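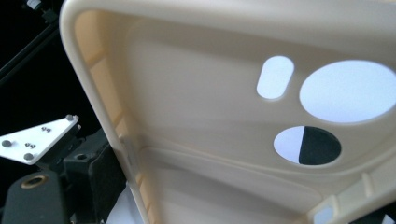
I finally had the loft dried out properly this September and I am far more excited about it than any grown adult should be!

We'd had a slow leak round the chimney for goodness knows how long. It only showed itself as a brown ring on the back bedroom ceiling, and I'd painted over that twice (yes, I know). When I put my head through the hatch one evening the insulation under the flashing was sodden, and it smelt like a tent that's been put away wet.

I rang two firms. Giraldo could come first but wanted to rip out the whole lot. Pralley sent someone round before breakfast with a damp meter, who went along every joist, showed me the readings as she went and marked the bad stretch in chalk. It was so much smaller than I'd feared. Pralley got the job.

The roofer did the flashing, then in came the drying kit: 2 big fans and a dehumidifier, left running day and night. The noise! Like living under a small airport. I emptied the tank every morning and got oddly competitive about how full it was. By the end it was barely a cupful and the joists were reading the same as the dry side of the loft.

The bill was £1,504, against £3,556 for the full strip-out, and the insurance paid for the drying but not the flashing, as that counts as wear and tear. Worth reading your policy on that one. I hadn't.

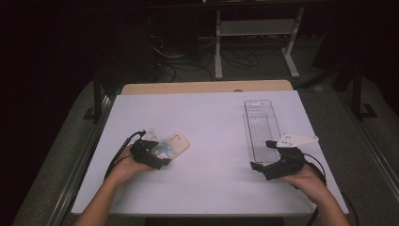 Hands at work over the white board.

Then the fun bit, new insulation. I did this myself over a weekend in a mask and long sleeves, and I'd still say wear thicker gloves than you think you need. I kept it back from the eaves so the air can get through, and left a 40 cm gap clear by the chimney so I can get in with a torch whenever it rains hard. I've been up there after three downpours already and it's bone dry, which makes me happier each time.

Next up is the bedroom ceiling. Stain block first this time, then two coats of white, and I can't wait to see the back of that ring.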